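About Ostwood Cooking School

Evening and daytime classes for home cooks, in the old Nendeck grain store on Cala Street.

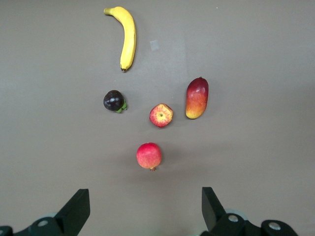 Who we are

Ostwood is a small cooking school for adults who cook at home. We don't train chefs and we don't award certificates. People come to learn how to make dinner, bake bread, joint a chicken, or use up what is in the refrigerator at the end of the week. Some have never held a proper knife. Others have cooked for decades and want to learn pastry or get better at fish.

The school was started by Babar Baloch, who taught night classes at a community college for 17 years before opening his own kitchen. He still teaches the bread course and the spring series on rice and lentils, and he writes most of the recipes in the course binder. If you have a complaint about a recipe, he is the one who will answer it.

The building

The grain store was built in 1847 by the Nendeck family and was used for oats and barley until the rail line closed. After that it was a furniture warehouse, then a print shop. The brick walls and the loading door on the street side are original. The floor is not. We replaced it when the gas line went in, and we put the sinks along the back wall where the old scales used to be.

The teaching kitchen is on the ground floor and has 8 cooking stations. Two people share each station in most classes, and you work with the same partner for the whole course. Upstairs is the dining room, where students eat what they have made, and a small office. There is a ramp at the side entrance on Pascual Lane. The dining room can only be reached by stairs, so if that is a problem let us know when you book and we will set a table downstairs for the whole class.

What we teach

The Basics course runs for six evenings. It covers knives, eggs, stocks, roasting, a few sauces, and how to cook vegetables so they keep some bite. Most people start here, and we recommend it even if you think you know most of it already.

After Basics you can take the courses in any order. Bread and Pastry both run twice a year. Fish runs once, in March. Single-session workshops cover things like dumplings, pickles, fruit desserts and soups, and the list changes each season depending on who is available to teach.

We also run a lunch class for people over 65, with shorter hours and stools at every station. It was added after several students asked for something during the day. It is now the class that fills up fastest.

How classes work

Each session lasts three hours. The teacher demonstrates for the first part, then everyone cooks. Ingredients, aprons and equipment are included in the price. Please wear closed shoes and tie back long hair. Bring a container if you want to take leftovers home — we don't keep spare ones.

We can work around most food allergies if we know a week ahead. We cannot promise a kitchen free of nuts or wheat flour, and people with severe allergies to either should call before booking.

Where the food comes from

We buy vegetables and fruit from the market hall two blocks away and flour from a mill outside town. Meat comes from the butcher across the street. When something is out of season we usually change the recipe, so the dish you cook may not be the one printed in your binder. Peelings and trimmings go to the community garden for compost.

Booking

The spring schedule opens for booking on 16th December. Courses are booked by phone or at the office. A course place can be passed to a friend at no charge, and we give a full refund if you cancel two weeks or more before the first session. The office is open every weekday morning, and the phone is answered then. Messages left in the evening are returned the next working day.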